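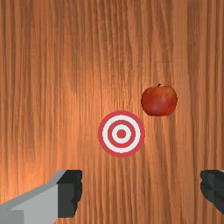
munther_hourani
Doesn't match what I've seen on the Skestden side. The lodges there pay the grazing association every season and the herders still lose calves to wolves with no payment for months. So when the park office says visitor money covers the cost of living next to predators, I'd like to know whose cost they mean.

Oana Preda
It covers part of it. The claim form goes to the district, the district sends someone out, and if the carcass is gone by then you get nothing. The money is there. Proving the loss is the hard part.

munther_hourani
Then the fund isn't working, whatever the balance says.

dradu
I filed 3 claims last year and got paid on 2 of them. The third was a yearling up past the Broltura road. It took me a day to find it and by then there wasn't much left to inspect. I don't think the system is useless. It's slow, and it was set up for people who keep their animals close to the house.

Heike Kohlhase
Has anyone looked at paying for wolves present instead of animals lost? You get a flat amount per season if there's a den on the grazing land. No inspections and no carcass. The herder decides whether to spend it on dogs or fencing or nothing.

Oana Preda
It was brought up at the May meeting. The objection was that people with no livestock up there would get the same as people with two hundred sheep.

Heike Kohlhase
So pay by grazing permit. That list already exists.

dradu
The list is out of date. My neighbor's father is still on it and he sold his herd 12 years ago.

Amra T.
I run a guesthouse with 7 beds, so I'm on the other side of this. We pay the visitor levy for each guest night and I have never had a statement of where it went. Most of my guests come for the wildlife and would pay more if they knew it reached the herders. I asked the office twice. Both times I was sent the same brochure.

munther_hourani
That's my point. If the guesthouses can't see it and the herders can't see it, who can?

Oana Preda
The accounts can be read at the district office, Thursday mornings. I know that's no use if you're up with the animals.

Amra T.
Or cooking breakfast. Could they be posted online?

Oana Preda
I'll ask. Don't expect it before the fall.

dradu
If you do get them, see if the dog food money is listed separately. We were told it would be.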